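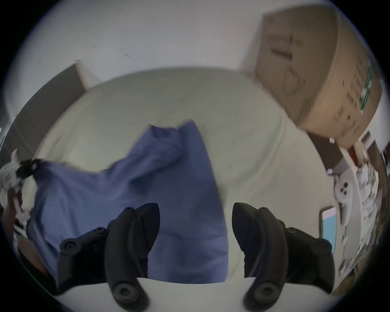 Blue cloth, soft folds, a pale background.

The Color That Ate Brurkberg

Blue used to be a problem. Ask any dyer over 55. It faded, it rubbed off on your neck, it came out of the vat green and you stood there hoping. Then the Bikell works opened down by the river and for a while the whole town was blue, hands included.

Shaohua Liang has the old recipe books now. Keeps them in a bread bin, against the damp. 147 recipes, most of them for blue, a few for a brown so ugly the page has been crossed out twice. Her handwriting runs down the margins next to somebody else's. "Too much lime." "Again too much lime."

She dyes on the ground floor of the former Kelmendi warehouse, starting at six in the morning, before the trucks. Indigo, mostly. Some woad when she can get it. The smell gets into your coat and stays there, I had mine on the balcony for a week.

How it works, quickly. Indigo won't dissolve in water by itself. You take the oxygen out of the vat, the dye goes yellow-green, the cloth goes in. Out again, air hits it, blue. One dip gives you a washed-out sky. Five gives you something you could wear to a funeral. Liang rarely does more than five. Customers ask for darker and she sends them to Milovan Omerović across the bridge, who uses synthetic and makes no secret of it.

"It's the same molecule," Omerović says. "People don't like hearing that. They pay her double and good for her."

He's right about the molecule. Natural indigo carries other stuff along with it, reds and browns in small amounts, and dyers will argue till dark over whether the eye picks that up. Liang says yes. Omerović says bring me a blindfold. They have lunch together most days.

Selma Nedeljković buys from both. Her label, Dimden, does work shirts and one long coat, and the coat is what people come in for. She likes the lighter shades, the ones leaning toward violet. Hard to match from batch to batch. She stopped trying a couple years ago and now sews each coat from a single dye lot, which means a lot of half-used bolts on the shelfs and a waiting list of 207 names.

Washing, since readers always write in. Cold water, inside out, by itself the first few times. Mild soap. No bleach, ever. Dry it out of the sun. Some blue will come off on your hands and thats normal, it's loose dye sitting on the fiber.

The river ran clear in July when I visited. Costel Delić, who rinsed cloth at Bikell until it closed, remembers it otherwise. "You could tell what they were making from the bridge," he says. "Mondays red. My mother hated it, the ducks were pink."

He still wears blue. Bought the coat, too, after eleven months on the list. Bit long in the sleeve. Nedeljković is taking it up.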